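FILM 164: Reading Genre
Unit 5 handout – What does a twist ending do?
Instructor: Yvonne Cropper

Read this before Wednesday. The viewing for this unit is Levard (the 74-minute cut, please, since the longer one adds a prologue that gives the game away). If you have already seen it, watch it again and take notes on the first half only.

1. The usual claim

Textbooks like to say that a good twist "makes you see the whole film again in a new light." Students repeat this in papers every term and I have stopped letting it pass. Which scenes do you see again? What did they mean before, and what do they mean now? If you can't name one, the twist has changed the plot summary and left the film alone.

Terence Oakley's essay in the course pack, "The Second Viewing," is the strongest version of the claim. He argues that in a fair twist film every scene supports two readings, and he uses Hollis as his main case. I don't buy the word "every." Go through his own list and see how many of the scenes he discusses come from the last act. 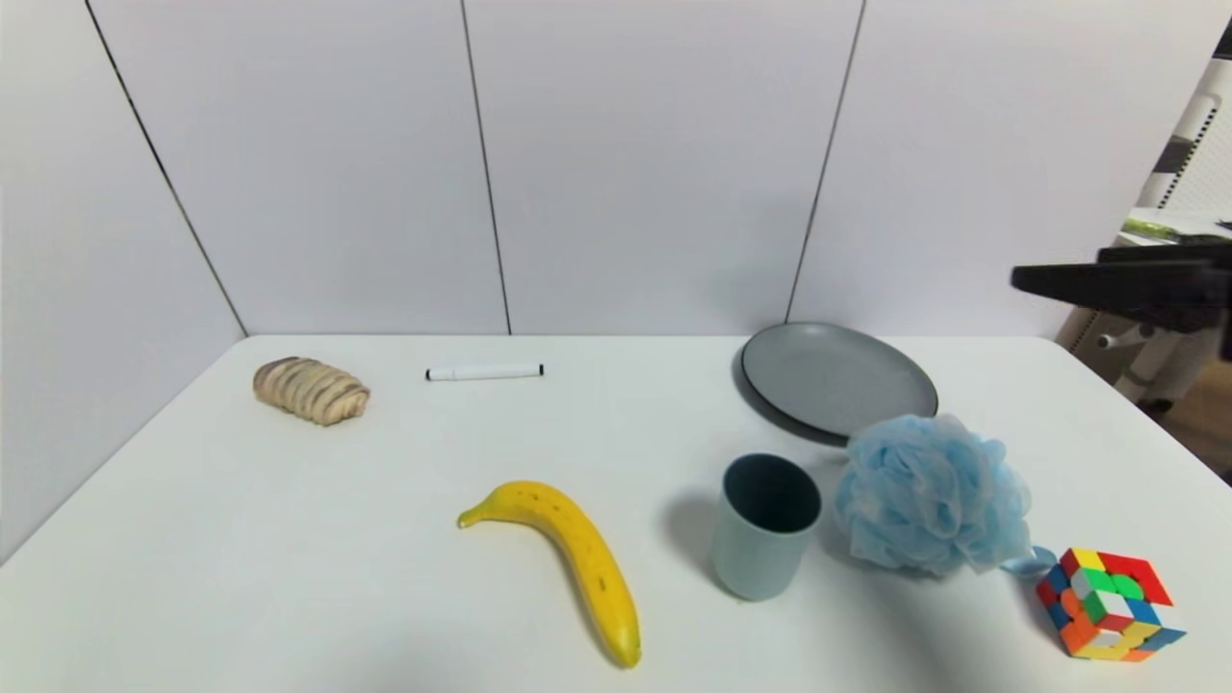 2. Fair and unfair

Critics call a twist fair when the clues were there. This is a weak test. Almost anything can be called a clue once you know the answer, and directors are happy to agree in interviews that they planned it all. Try a harder test: could a careful viewer at minute 50 have made the guess, and would that viewer have had a reason to prefer it over three or four other guesses?

Hollis passes, I think, though only just. The sister never speaks to anyone but the narrator, and the film stages the dinner so that her silence looks like sulking. Namico fails. The clue everyone cites is the stopped clock in the hallway, but a stopped clock would fit a ghost story, a murder story, or a story about people who don't fix clocks.

3. Withholding and lying

Keep these apart in your papers. A film withholds when it doesn't show us something. It lies when it shows us something that did not happen and gives no sign that the images belong to a character's mind. Zilenach does both, and reviewers tend to praise it for the first while skipping over the second. The train platform scene has no observer at all. Whose false memory is it supposed to be?

Some of you will answer that the camera has no duty to tell the truth. Fine, but then you can't also call the ending fair. Pick one and defend it.

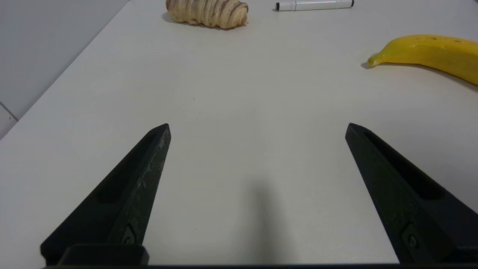 4. The audience that "didn't see it coming"

Be careful with this phrase. Trailers and posters now tell people there is a twist, so most viewers arrive hunting for it. What they report afterward as shock may be closer to relief – or to mild annoyance at having guessed wrong. We have very little to go on besides what people say in the lobby, and people in lobbies are talking to their friends.

For discussion
Find one scene in Levard that plays better when you don't know the ending. Oakley's argument has no room for such a scene.
Does the final phone call explain too much? Say what you would cut, line by line.
Is the score a clue or a cheat?

Reading: Oakley, course pack pp. 164–187. Skip the appendix on box office.

Short paper, two pages, due in class the week after the screening. No plot summary past the first paragraph. I will stop reading at "keeps you on the edge of your seat."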